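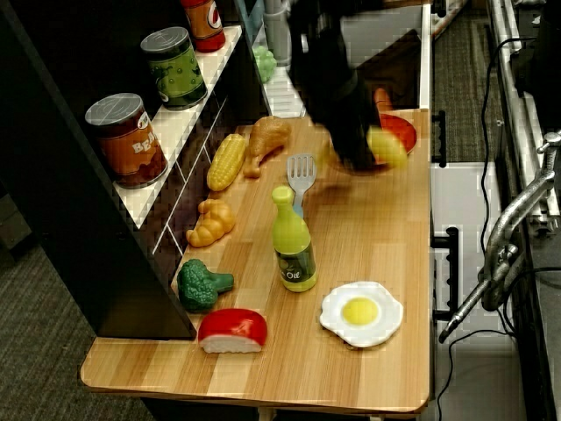 *Play food and cans from the grocery set at the Niludlow toy library.*

Yiran Jiang has been lending out toys in Niludlow for five years, and the set that goes out most is the groceries. It has no name on the shelf list, only a line that reads "food, mixed." Families borrow it for two weeks and usually ask to keep it for another two.

"People come in looking for trains," she said. "Then the child sits down at the food and that's the end of the trains."

I met Jiang at the library, two rooms above a hardware store, on a morning when it was closed to borrowers. She had returns to put away and kept working while we talked. There are 90 sets on the books at the moment. Most are puzzles, building blocks and ride-on toys. The food takes up less space than any of those and, by her account, more of her time.

She started the collection with one box bought at a school sale in Sitetthorpe. It cost 20 dollars and held a lot of eggs.

"Somebody must have bought several of the same set," she said. "I had more eggs than I could lend. I still have them. They're in the back if you need eggs."

Since then she has bought pieces one or two at a time. She doesn't care whether they match. The sizes are off, too, and she has stopped noticing that a drumstick and an ear of corn can come out close to the same length. Children don't raise it. Parents do, occasionally, and she tells them it's the food they have.

What she does care about is the variety. A good grocery set, in her view, needs some things a child eats at home, some things the child refuses to eat at home, and a few cans.

"The cans are the best part and people leave them out," she said. "You can stack a can. You can put it away. There's nothing you can do with a toy lettuce once you've put it in a bowl."

Masaru Nishimura, who repairs the wooden toys and built some of the storage, disagrees about lettuce. He had come in to look at a puzzle tray with a split corner and stayed to argue the point. He has two grandchildren in Prastolholm who run a restaurant under the dining table, and he said lettuce was most of the menu.

"They charged me 18 dollars for it," he said. "No dressing."

Nishimura's main interest is how the toys are stored. When he first came in, all the food was kept in one deep bin, and children emptied it onto the floor to find the piece they wanted. He persuaded Jiang to try open shelves with low ledges. He wanted the pieces in view and within reach, with the heavier or taller ones given a spot of their own. Jiang wasn't in favor of it.

"I thought it would look nice for one afternoon," she said. "And it did look nice for one afternoon."

The first arrangement had a label for every item, and it failed. Children who couldn't read ignored the labels, and children who could read spent their time correcting the others. She took them down after a month. Now there is one loose rule, which is that cans and containers go up on the shelves and fresh food goes on the table. Fruit is allowed in either place. That covers most of the set, and she lets the rest go.
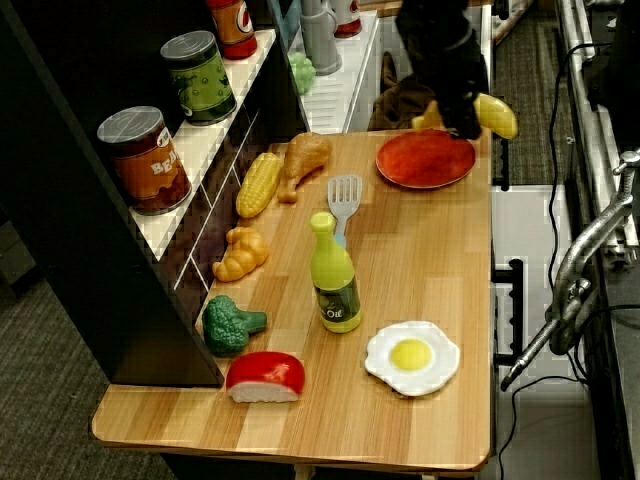 Putting the food back is an activity of its own at the library, and Jiang now leaves time for it at the end of each session. She used to do it herself after closing. Younger children tend to work by color, so that anything green ends up together, while the older ones like to set out the table the way a store would. She has no fixed order. The drumstick can lie behind the corn, with the croissant next and the broccoli after that, and she's satisfied. The grapes often stay up on the shelf beside the gray pitcher, and she has given up moving them down to join the vegetables. The red plate stays out on the table as well, because someone will want to be served.

"If the plate is in a cupboard, they're shopping," she said. "If it's out, they're having lunch. It changes the whole game. I like lunch better, it's quieter."

I asked about the piece at the front of the table, the one with the red top and the white base. Jiang calls it sushi. Nishimura calls it cake. A boy who comes in with his aunt calls it cheese and won't hear otherwise. It's entered in the inventory as "red and white, 1," and every child who has borrowed the set has come back with an answer.

"I used to tell them what it was," Jiang said. "Now I ask them to write it on the return slip."

The return slips are kept in a binder, and she let me read through some of them. Most are about missing pieces. One family in Kinoshita returned the set a pear short and mailed the pear back the following May, wrapped in a sock. Another apologized for a tomato the dog had taken outside. Jiang doesn't charge for lost food. She charges for lost puzzle pieces, which she can't replace, and Nishimura has made a few of those by hand.

Cleaning is the less popular part of the work. Jiang wipes down each piece when it comes in, using dish soap and a soft cloth, and checks for cracks. Anything with seams gets a second look. Corn takes the longest on account of the kernels, and croissants are next. The cans are simple, though she tries to keep water away from the labels. She once left a set of cans to soak and spent the evening with a glue stick.

Her advice for parents who want to set up something similar at home was short. Start with fewer pieces than you think. Use a table or a low shelf the child can reach without help. Keep a few things in a closet and swap them in when interest drops. She wouldn't buy a cash register.

"They fight over the register," she said. "They don't fight over broccoli."

Nishimura said his grandchildren had fought over broccoli. Jiang said that was a Prastolholm problem.

She is looking for two additions this year: a loaf of bread that comes apart in slices, and another can. The cans she has are beans, peas and a red one, and she'd like a soup. Nishimura has offered to turn one out of a piece of scrap maple if she'll paint the label herself. She hasn't agreed yet. She wants to know first whether it will stack on the beans.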